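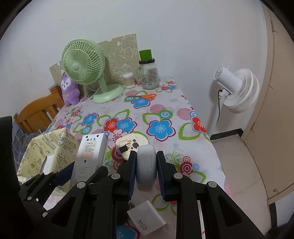
A small fund in Resholm, asked by its district council to account for three years of work on behalf of women displaced by the conflict, replied that it could list every meeting it had held but could not say which of them had changed anything. The reply was four lines long. The council printed it without comment in the annex to its report, and it is a fair statement of the problem taken up in this chapter.

Chapter 6
Measuring Participation in Local Women's Organizations

6.1 Scope of the chapter

Chapter 5 dealt with the legal forms open to a women's organization and the duties that follow from registration. The present chapter deals with participation: who takes part, in what capacity, how often, and with what effect on decisions made outside the organization. It covers membership groups, drop-in services and loose networks with no formal roll. Political parties and trade unions are left to Chapter 9, although some of the measures introduced below were first developed for them.

The reader should be able, by the end of section 6.5, to draw up a simple participation record for a group of up to 50 members and to state its limits in writing.

6.2 Attendance and participation

Attendance is the presence of a person at an event. Participation is the act of contributing to what the event decides or produces. The two are often reported as one figure, mainly because attendance is easy to record – a sheet of paper by the door is enough – while participation requires someone to take notes and to agree beforehand on what will be noted.

Consider the Jandura district survey, which will be used throughout the chapter. It recorded 2405 attendances at events held by 10 organizations over a single year. The figure was widely repeated. It refers to attendances and does not refer to persons; a woman who came to every monthly session of one group was entered twelve times. When the sheets were matched by name, a task that took longer than the survey itself, one of the larger groups was found to consist of 128 separate women. Fewer than half of these had ever spoken in a session for which minutes exist.

The absence of a name from the minutes proves little. Minutes in the district were kept in one language and meetings were held in two. Remarks made in the second language were summarized, usually without attribution, or left out. Childcare was a further factor: women looking after children in an adjoining room were present in the building and signed the sheet, but could not hear the discussion.

6.3 Levels of participation

Four levels are distinguished in this book.

Level 1, receiving: the person is informed of a decision or uses a service.
Level 2, consulting: the person is asked for a view before the decision is made.
Level 3, deciding: the person has a vote or its equivalent.
Level 4, initiating: the person can place a matter on the agenda.

The levels describe positions in a process and are not grades of commitment. The same person may be at level 4 in a savings circle and at level 1 in the network to which the circle belongs. In the Arnell network, for example, each member group elects a delegate, and only delegates may propose items. A woman who is not a delegate has full rights in her own group – levels 3 and 4 – but must act through another person at the network meeting.

The Rantala center, a walk-in legal advice service, presents the opposite case. It has no members. Its users are recorded at level 1 by definition, yet its opening hours were changed twice following written requests from users. A record based on formal rights alone would miss both changes. Section 6.4 sets out how informal requests can be entered alongside votes, and what evidence should be kept for each.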